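Clemwood Tidy-Up Set: read me first

Welcome, and thank you for taking an interest in our little collection. Clemwood is a set of recorded demonstrations in which a person drives two robot arms by hand to put small things from a table into a basket. We gathered it at Fleleck over the course of one winter, and we are sharing it in the hope that it saves somebody else a few of the long evenings it cost us. If you only have a minute, read the part on known problems near the end, as that is where most of the questions we get are answered.

What you get

There are 157 episodes in this release. Each one holds the joint positions of both arms, the opening of both grippers, the commands sent by the driver, the video, and a short written instruction such as "put the markers in the basket". Everything in an episode shares one clock. The instructions were typed by whoever was driving at the time, so the wording wanders a bit, and we have left it that way on purpose — people don't all ask for the same thing in the same words, and a model ought to get used to it.

We kept back 10 episodes for testing. They are listed in the file called held_out, and we would ask you kindly not to train on them if you mean to compare your results with ours.

How we went about it

Before each episode we set the markers down wherever we fancied and then shifted them a little if the layout looked too much like the one before. The basket moved as well, though less than it should have, and you will find it towards one side of the table more often than in the middle. Both arms start raised above the table with the grippers pointing down and inwards. 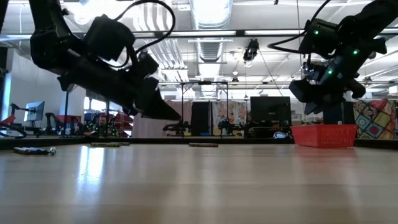 The driver may use either arm, or both. We had long and rather cheerful arguments over whether to lay down a rule, and settled on letting people do what felt natural, which mostly meant using the nearer arm and passing a marker across when it was out of reach. The passes are the most interesting part of the set in our view, and also the hardest to learn from. If you are just getting started, filter them out with the handover flag and bring them back in later.

An episode ends when the driver presses the pedal. Most people pressed it a second or two after letting go of the last marker, so there is often a still stretch at the end. Trim it if your model learns to sit and do nothing. Ours did, for most of December.

Failed tries

Dropped markers and missed grasps are kept when the driver recovered and finished the job. Episodes that had to be abandoned are in a separate folder, with a line of notes where we remembered to write one.

Known problems

The daylight changes through the day, and afternoon sessions look quite different from evening ones. The lab behind the table isn't hidden, so please do crop or blur if you're worried about a model latching on to it. Early episodes use version 2 of the Tseng logger, which now and then drops a gripper reading; we filled these gaps with the last good value and marked them.

Loading

The Flivis reader opens everything directly. Allow about 80 gigabytes once unpacked.

Corrections are very welcome, even small ones. Please give the episode number when you write.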